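Hiltine Reader Help
Ticket: Pages out of order and missing lettering in Urkasel omnibus
Status: Resolved
Product: Hiltine comics reader, tablet app
Raised by: Edgardo Samonte

First message

Hello there, and thank you in advance to whoever picks this up. I bought the Urkasel omnibus from your shop in December, having read the first few issues years ago in paper form and then lost them in a house move (a sad tale, and a long one, so I shall spare you). It has been a real treat to have the whole run in one place, and I got through the first nine chapters without the slightest bother.

The trouble starts in chapter 10. If I read in guided view, where the app moves you from panel to panel, the double page where Nigatu comes home to Skanumside plays in the wrong order. I get the left-hand page down to the bottom, then the right-hand page, when the artist has plainly drawn it to be read straight across both. So Nigatu answers her grandmother before her grandmother has spoken, and then the old lady asks a question that has already been dealt with. I read it three times thinking it was a clever bit of storytelling about memory before it dawned on me that something was wrong!

The second problem may or may not be related. From chapter 11 onwards some of the speech balloons are blank. The balloon is there, with its little tail, but there are no words in it. It seems to be only the balloons where the characters speak the island language, which the book prints with accents and a few letters I can't find on my own keyboard. Those pages matter a great deal to the story, as the whole thing is about who gets to be a hero in their own tongue, so I'd be very glad to have them back.

I have closed the app and opened it again, and turned the tablet off and on. No change.

Warm regards,
Edgardo

Reply from Hiltine Reader Help

Hello Edgardo, and what a lovely message to open first thing. Several of us here are fond of Urkasel, so you have found a friendly desk.

I've opened the same spread on our test tablet and I see exactly what you see in guided view. The order of the panels is stored in a small file that travels with the book, and whoever prepared it has treated the spread as two single pages. That is ours to put right, and I've passed it to the people who look after those files. In the meantime, if you turn the tablet on its side and switch guided view off, the two pages should sit next to each other and you can read across as intended.

The blank balloons are more of a puzzle, as mine are all filled in. Could you let me know two things, please?

The version number at the bottom of the Settings page.
Whether "Use my own font" is switched on, under Settings, then Reading, then Text.
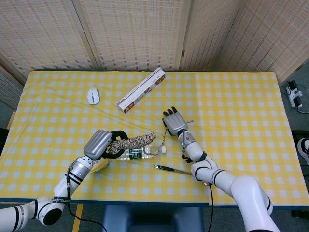 Do have a look at whether the book is stored on the tablet itself or on a memory card, too. I doubt it will turn out to be the cause, but it does help us to know when we're comparing one machine with another.

Second message from Edgardo

Good evening. Turning the tablet on its side worked nicely for the Skanumside spread, and I must say it is a far grander drawing when you see it whole – the harbour runs right across both pages and I had missed half the boats.

Now, your questions. The version is 16. "Use my own font" was indeed on. I had set it months ago for reading prose, as I like a rounder letter in the evenings, and it never crossed my mind that it would touch a comic. I switched it off, went back to chapter 11, and the balloons were still blank, I'm sorry to say. The book is on the tablet itself, no card.

One more thing I noticed while I was poking about. If I zoom right in on a blank balloon and wait, a row of tiny empty squares comes up for a moment and then goes away again.

Reply from Hiltine Reader Help

Those little squares are a great help, thank you for being so patient with your zooming. They tell me the words are there in the file and the app is trying to draw them with a font that doesn't have the right letters. Switching the setting off only applies to books opened afresh, and your copy will have kept the old choice.

Please try these in order:

1. Make a note of your bookmarks in this book, or check that they are backed up under Account.
2. Hold your finger on the cover and choose Remove from this device. This doesn't remove your purchase.
3. Go to Settings, then Storage, and choose Clear saved pages.
4. Close the app fully.
5. Open it, leave "Use my own font" off, and download the book again.

It is a big file, 2,002 pages with the sketchbook at the back, so do plug the tablet in first and perhaps put the kettle on.

Third message from Edgardo

Success! Every balloon is filled, and I have just read chapter 11 properly for the first time. My bookmarks came back too, apart from one in the sketchbook, which I can easily put in again.

Could I make a small suggestion? A line of warning next to the font setting would have saved me a fair bit of head-scratching. I'd also love to know when the spread is mended, as my niece is borrowing the tablet next and she won't read any way but guided view.

Closing note from Hiltine Reader Help

Delighted to hear it, Edgardo. The corrected panel order is now live for chapter 10. Open the book while you're online, tap the three dots and choose Check for updates, and guided view will then take your niece across the spread in the right order. I've sent your suggestion about the font warning to the app team with your wording more or less as you wrote it.

I'm closing the ticket for now, but replying to this message will open it again if the blank balloons come back.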